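Slide 1 - title. Skip the bio, go straight to the question: where does the time go when a desktop PC boots?

**Slide 2 - test setup**

Katona office machines, one firmware version, same drive model throughout. We logged 400 cold starts at the Plesden site. Timer starts at the power button, stops at the login prompt. Warm restarts are excluded; they skip part of memory setup and pull the average down.

**Slide 3 - firmware phase**

Memory training dominates the first boot after a settings reset. Later boots reuse stored values. Median with stored values: 168 ms. Median without: 900 ms. Pause here, let them take in the numbers.
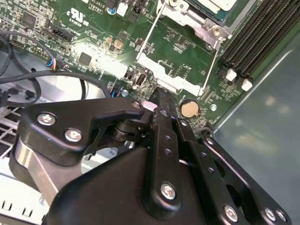

Stored values are tied to the installed modules. Swap one and the board trains again on the next start - expected behavior, so do not log it as a fault. The Padach team had several tickets open on this before the release notes were updated.

**Slide 4 - device scan**

- USB scan: 220 ms with nothing attached
- Network boot: disable it unless the site uses it
- Splash screen delay: set to zero

Say clearly that these are firmware settings. The operating system has no part in them.

**Slide 5 - clock errors**

A wrong date at startup can break certificate checks and hold up login. Gradier reports this as a network timeout, so check the clock before the switch port.

**Slide 6 - questions**

If asked about laptops: not measured. Raw logs go up in July.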